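Guest Guide > Brostirgate House > Arriving and Settling In

3. Getting in and setting up

Check-in from 4pm. Earlier only if we've said yes in writing.

1. Park on the left side of the lane. Right side belongs to the farm, tractors come through early.
2. Key safe is by the side door, under the porch light. Code is in your Vonuvus booking message. Scramble the dials after.
3. Lift the door slightly as you turn the key. It sticks in wet weather.
4. Alarm panel on your right. You have 40 seconds. Same code as the key safe.

Note: no signal in the lane. Screenshot the code before you leave the main road.

Heating and hot water

5. Jonex panel in the hall. Press the top button once for heat, twice for hot water only. Give it time, the house is old and the walls are thick.
6. Don't switch the boiler off at the wall. It loses the timer and we have to drive over to reset it.

CAUTION: stove gets very hot. Keep children and coats well back. Ash goes in the metal bucket, never the wheelie bin.
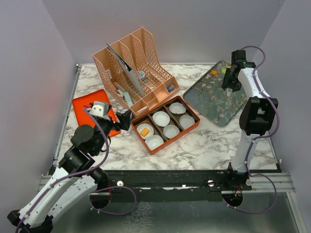
Peach desk organiser with upright file slots.

Wifi and telly

7. Network is Brostirgate_Guest, password on the back of the router. If it drops, unplug, wait a minute, plug back in.
8. Use the small remote for everthing. Big one only does volume.

Food and drink

Nearest shop is 730 metres, turn left at the gate. Milk, bread, basics, shuts at 6pm. For a meal try the Kettle, almost 200 metres past the shop, good pies, dogs fine in the bar. Book ahead in December or you wont get a table.

Note: no smoking indoors, vapes included. Bench out the back has an ashtray.

9. Leaving day: out by 10am, dishwasher on, windows shut, key back in the safe.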